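The arm did the fruit station first, and that was how Sohail Minhas learned he would be moving. His name came off the prep line on the schedule and went onto a new line under it, with the word "monitor" next to it in pencil.

He had been at Okis for eleven years. The kitchen sent trays out to offices on the north side of Trorness, 457 lunches on a normal weekday, and for most of that time the fruit had been his. He picked it over, put it in the baskets, set the bowls out and carried the trays through. He was quick at it. He could tell a bruised pear with his thumb before he saw it.

The company that built the arm was called Dulter. They had put it in a side room with a counter and told the kitchen it needed to practice before it went on the line. Practice meant that Sohail sat on a stool with a tablet and marked each try with a check or a cross. When a try was over he put everything back and pressed the green button.

On his first morning the tablet said 3,459 tries had been logged before he got there. He wondered who had sat on the stool for those. The stool was low and one leg had been wrapped in tape.

"You just watch?" his wife asked him that night.

"I watch and I put things back."

"And they pay you the same?"

"The same until June. Then they look at it again."

She went on cutting the bread. He could tell she was doing the math on June.

The second week was bowls. The big turquoise one stayed on the counter by the wicker basket, and there was a smaller green one the arm came down to from above. Sohail had the pictures on the tablet, one after another, and was supposed to look through them at the end of each run.
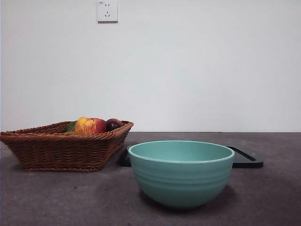
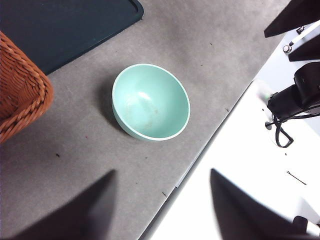 Rodrigo Palacios told him he was looking at it the wrong way. The bowls had never been the good part of the job, Rodrigo said, and anyone whose wrists hurt by noon ought to be glad to hand them over. What bothered him was the talking. Four people used to stand at that line and talk from six until the trucks left, and now there were two, and they stood too far apart to hear each other over the fans.

Sohail thought about that. He had not missed the talking yet because he had not known it was gone. In the side room there was only the motor, a small rising sound and then a small falling one.

"Do you want me to ask for you to come in here?" he said.

"To do what?"

"There's a second stool."

Rodrigo laughed and went back to his onions.

By the end of that week Sohail had marked 826 tries himself. He gave crosses where the sheet said to, even when he felt the arm had come close. Once he gave a check and then lay awake over it, and in the morning he changed it. A woman from Dulter called to ask why. He told her the bowl had been set down too hard. She said the sheet didn't have a box for that.

"It should," Sohail said. "Do that all day and you'll chip every bowl in the place."

She was quiet, and he heard her typing. Then she asked what else the sheet didn't have a box for.

He looked at the clock. There were over 70 tries left on the run — he would be late for his break, and Rodrigo would take it without him.

"Have you got a pen?" he said, and he started with the pears.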